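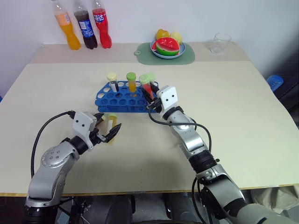
Storing drink samples in test tubes: caps, racks, and what to label

Forum: Home Beverage Making > Equipment and Storage

pithandpeel
Posted October 5, 2024

I make small batches of soda syrup and I have started keeping a sample of each one in a test tube with a cap. The idea is to have a color and flavor reference when I make the same recipe again. Orange, red, a pale yellowish one that is mostly ginger and lemon.

The blue rack with the two tiers of holes works fine for holding them upright on the table. My problem is the caps. The tubes came with yellow, cream and green caps mixed together, and two of the greens are close enough that I have already mixed them up. Do you go by cap color, by position in the rack, or do you just write on everything? I would also like to know how long people keep a sample before it is no good for comparing.

I keep store soda on the same table to compare against. The orange one is the target for my orange syrup and I am not there yet.

drybench_40
Reply

Write on everything. Cap color is fine until you take two caps off at the same time. I did cap color only for a year and ended up with a red syrup under the cap that was supposed to mean orange, and I had no way of knowing which batch it was.

I use a strip of paper tape down the side of the tube with the batch number and the date. My numbers started at 2001 and I am on 2071 now. The notebook has everything else.

kettleside
Reply

I disagree about tape on the tube. It covers the part you want to look at, and when you put the tube in the fridge and take it out again the tape gets damp and starts to lift. If the whole point is a color reference, keep the wall of the tube clear.

I write on the cap with a paint pen. Number only. Let it dry overnight or it comes off on your thumb.

drybench_40
Reply

That works until you swap caps, which was my point. The number has to be on the part that holds the liquid. A narrow strip still leaves most of the tube clear. You turn it to the back when you compare.

kettleside
Reply

Then don't swap caps. Open one tube, pour, close it, go on to the next.

pithandpeel
Reply

I do swap caps, unfortunately. I rinse them all in one bowl.

What about position? The rack has a lot more holes than I have samples, so I could give each recipe its own row and leave the gaps open.

lemonrack
Reply

Position is how I do it, along with a number on the tube. I have the Nirnetti rack, 40 holes, and each row is a recipe with the oldest sample on the left. When a row is full the oldest one gets poured out. I never have to decide what to throw away.

Two things to watch. Mark one end of the rack with a dot of nail polish so you know which way around it goes. A rack looks the same from both sides and if you turn it, your oldest is now your newest. Second, push the tube all the way down through both tiers. If it only catches the top one it leans, and a leaning tube gets knocked when you reach past it.

mashpaddle
Reply

Why test tubes at all? A four ounce jar with a lid is cheaper, stands up without a rack, you can get a spoon in it and you can wash it in the dishwasher. Test tubes are a pain to clean. I bought a pack from Pavance and used them for one summer, then gave them to my niece for beads.

lemonrack
Reply

Jars take up the whole fridge door. I have 30 samples in the space of a loaf of bread.

Cleaning is a narrow bottle brush and hot water. Fill them with water the minute you empty them. If syrup dries in the bottom then yes, it is a pain.

mashpaddle
Reply

I don't have 30 samples of anything, so that may be the difference. For someone with a handful of recipes I would still say jars.

pithandpeel
Reply

I like the tubes for color. They are all the same width, so two oranges next to each other can be compared directly. In jars of different sizes the deeper one always looked darker and I kept adding less carrot juice than I should have.

stillroom_annex
Reply

Same width matters and so does the background. Plain white wall or a sheet of white paper behind the tubes. A pale tabletop is all right to look down on but it will warm up anything yellow. I moved my comparing spot from a wood counter to a white windowsill and two samples I had been calling the same were clearly not.

Also, compare at the same dilution. Store soda is already diluted. Syrup straight out of the pan next to bottled orange soda will tell you nothing. Cut yours to drinking strength first, and let the store one go flat, or the bubbles make it look lighter.

pithandpeel
Reply

I had not thought of letting it go flat. I have been pouring it straight from the bottle. That could explain a lot of my trouble with the orange.

kettleside
Reply

Some of it. The rest is that bottled orange soda usually has added color in it and you are using fruit. Check the ingredients on the label. I would pick a fruit syrup you like as your target and leave the store bottle out of it.

drybench_40
Reply

Agree with kettleside on that one.

On how long to keep them: in my fridge the reds go first. Anything with berries starts turning brown after a few weeks. Citrus holds its color longer but the smell changes. I taste nothing older than 12 days and keep the older ones for looking at only, with a cross on the tape so I don't forget.

stillroom_annex
Reply

Keep them out of daylight too. If the rack lives on a table near a window, put a box over it. My September batch of hibiscus faded on the side facing the glass — I could see it when I turned the tube.

One more question for the original poster. Are you getting layers? If a sample has a darker band in it, that is either pulp settling or the syrup not mixed through. Tip the tube slowly end to end a few times before you compare. Shaking puts air in it and you have to wait for it to clear.

pithandpeel
Reply

Yes, on some of them. I was shaking. I will try tipping.

So far my plan is: number on the tube on a narrow strip of tape, one row per recipe, oldest on the left, dot on the end of the rack, and I will stop using cap color for anything.

lemonrack
Reply

You can still use cap color for one thing. I put yellow on whatever is safe to taste and any other color on the ones that are for looking at only. If a cap gets swapped by mistake the date on the tube settles it.

kettleside
Reply

For the record I still think tape is a bad idea in a fridge. Mellor sells a freezer label that stays on when it gets damp, if you must put something on the side. Cut them in half lengthwise.

drybench_40
Reply

I will try those. Mine do lift at the corners after a while.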